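Reading time: 1 min

Dustmont Work Table

The Dustmont is a plain white rectangular table for packing rooms, break areas and small stockrooms. It comes from Jaltari in one height and three lengths, and it ships flat with the legs in a separate carton.

The top is smooth and white on the working side, so labels and small packets are easy to find on it. Wipe it with a damp cloth and mild soap. Scouring pads will dull the surface – please don't use them. The rated load is 100 kg, spread evenly. Assembly takes one person 30 minutes with the 4 mm key in the box.
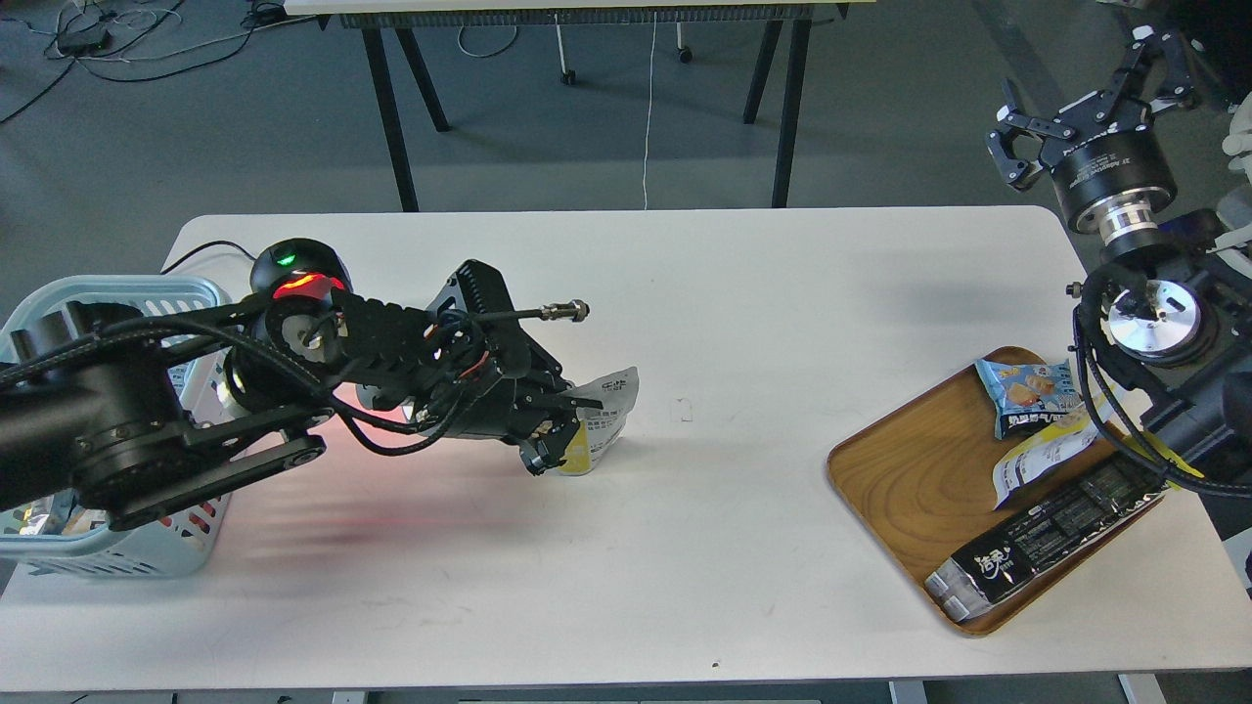

Table in use for snack sorting, with light blue plastic basket and wooden tray. Basket and tray not included.

Baskets and trays are sold separately. The Plolgate basket is plastic with perforated sides and a rounded rim. The Peng tray is wooden and suits bagged snacks, sachets and other light packs. Both can stay on the table during a shift, one at each end, with the middle kept clear for sorting.

Tables are in stock at our Plolgate warehouse. We hold over 1100 tops, but legs sometimes run short in October – check the stock line before placing a large order. Spare feet and leg bolts are listed under Parts.

We use cookies to remember your basket and language. By continuing to browse you accept our cookie policy.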